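The Ferryman Has Four Verses, or Possibly Six

Some notes on a song I have been chasing since March, mostly on company time.

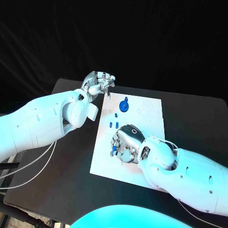 Where I first heard it

My grandmother had a song she sang while shelling beans. She never gave it a title. When pressed she called it "the ferry one," to tell it apart from "the goat one" and "the one about your uncle," which was also about a goat. It had a slow tune that dropped at the end of each line as if it had missed a stair, and it told of a ferryman who refuses to carry a tax collector across the river. I assumed she had made it up. She made up plenty of other things, including her age.

Then this spring I went to see a documentary in the back room of the library, one of those evenings with 44 chairs and a good deal of draft. The film was called Cildale, after the valley where it was shot, and it was about a dam. Twenty minutes in, an old man leaning on a gate began to sing, and he sang the ferry one. Same missed stair. Different words, and in his version the tax collector was a bishop, but I would have known that tune under anesthetic.

I made a noise. The woman in front of me turned around to see whether I needed help.

Writing to strangers

The director is Lefteris Kontogiannis, and he has a website with an email address on it, which I took as an invitation. I wrote him a message of such length that I later found it had its own scroll bar. He answered in two lines. The singer had died the winter after filming, the song was known in the valley as "Hukside," and had I tried Yuxi Lei?

I had not tried Yuxi Lei. She is a song collector who spent most of the eighties driving up bad roads with a tape machine on the passenger seat, and she has 22 recordings of "Hukside" by 19 different singers. (Three of them came back for another go, convinced they'd done it badly the first time.) She sent me a list, and then, after I had been sufficiently polite on the phone, she sent me the tapes themselves, digitized by a nephew who labeled them all "ferry."

I have now listened to all of them. My family has asked me to use headphones.

What changes and what doesn't

The tune hardly moves. The refusal stays put too: every single ferryman says no. Everything else is up for grabs. The passenger is a tax man, a bishop, a landlord, a recruiting sergeant, and in one recording from 1983 a television license inspector, sung with real venom. Some singers stop after four verses with the man left standing on the bank. Others go on to six, and he tries to swim, and you can guess how that goes.

I had been hoping for an original. I pictured a schoolteacher with a grudge, a date, ideally a manuscript with a coffee ring on it. Yuxi was patient about this. She said people always want the first one, and that she'd wanted it too until she was forty or so, and then she asked whether I had a pen, as she was going to give me the name of a book.

The book is out of print. I found a copy for 94 dollars from a dealer who described its condition as "honest." Page 199 has the tune, in a key no human could sing it in, and a footnote saying it was popular with rivermen and "unsuitable for schools." It has no author's name anywhere near it.

The play, which I had forgotten about

Here I should confess something. "Hukside" was in a play, and I saw that play when I was twenty, and I did not notice. It was a touring production by Keyvan Mahmoudi, very long, with real sand on the stage. The cast sang the song together at the end of the second act, facing the audience with their arms down. I remember the sand. I remember being hungry. Of the song I remember only that people near me stood up, and that I stood up as well so as not to be the one sitting.

By then it had become a protest song, apparently. Students had been singing it outside the ministry for a year, with the minister by name in the role of the tax man. My grandmother was shelling beans to it forty miles away and never mentioned this. Either she didn't know, or she knew perfectly well.

I called my mother to ask. She said, "Oh, that one. She learned it off the radio."

So now I am looking for a radio program. Lefteris thinks there may be a log of broadcasts in the old station building, which opens to the public on Wednesday mornings and is closed for lunch from eleven. I've booked the day off. If anyone reading this had a grandmother with a ferry song, or a goat song, the comments are open, and I'd be especially glad of a fifth verse where he makes it across.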